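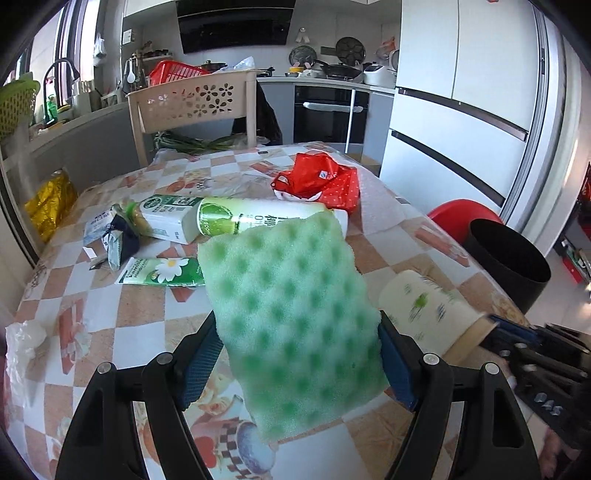

One of our tables. Checkered cloth, green sponge, packets, bags and a bottle all over.

Home tidying helpers wanted -- part time, August start

Gollia is looking for people who can walk into a lived-in kitchen and get the table sorted. Everyday stuff. Bottles, packets, bags, cups, the sponge that ended up next to the shopping. If you do this at home without thinking about it, you're most of the way there.

19 dollars an hour. Paid training. Homes are all in the Bedoya and Herno neighborhoods, so short trips between visits and the bus covers most of it.

What the job is

You get one kitchen per visit, 60 minutes on the clock. Mostly the table. Whoever lives there has usually just come in from the store or been at the sink, so things land wherever. You clear it, group it, put it away or line it up where they want it. Then the chairs and the counter next to it if there's time left.

A normal visit:
Talk to the person first, two minutes, ask what stays out
Food off the table and chairs -- greens and fresh things get dealt with first
Cleaning products together, standing up, caps checked
Bags flattened or folded, not thrown out. People keep bags. Ask.
Small packets in one spot so they don't slide under everything else
Cups and containers picked up and set upright, or over to the sink if used
Cloth shaken out and put back straight, wiped if it's the wipeable kind

No deep cleaning. No ovens, no windows, no moving refrigerators. If a client asks for that, send them to the office, dont just say yes.

You'll need

Patience with small things. Really, lots of small things
To be OK in someone else's home, with someone else's habits
Basic reading of labels -- dish soap does not go in with food
Able to stand for the full visit, and bend to low shelves
Phone that gets texts

Nice to have: any work in housekeeping, stocking shelves, home care. Cooking for a big family counts. Put it down if you've done it.
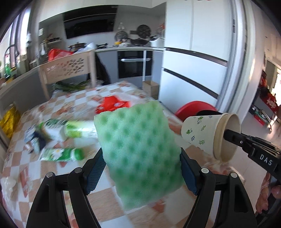 Hours

Morning visits start at 9 am, afternoon ones at 2 pm. Pick one or both. Minimum is 2 visits on any day you work, so nobody rides across town for a single hour. Evenings once in a while, always asked ahead. Schedule comes out by text.

Training

First visits are done in pairs with someone who has been here a while. You watch one, then you do one and they watch. There's a short practice afternoon at our place on Flevel Street too, with a table set up, a checklist and coffee. Paid the same rate.

Supplies

We bring cloths and gloves. Sponges and soap are the client's own, use what is already there. Alergic to anything? Tell us when you apply and we'll match you to homes that work.

Pay and paperwork

Paid every other week, direct deposit or check. Bus fare between visits is covered, keep the receipts. Background check before your first home, we pay for it. You need to be 18 or over and able to work in the US.

How to apply

Email or drop in, either is fine. Send your name, a phone number, which hours you want and a few lines on a kitchen or table you keep in order now. No resume needed. No cover letter please.

Ask for Jairo Villca at the Gollia front desk, Flevel Street, between 10 am and 4 pm. He does the interviews as well -- short ones, mostly questions about where you'd put things.

Applications stay open until the August spots are filled. If you already applied in spring, just text and say you're still interested.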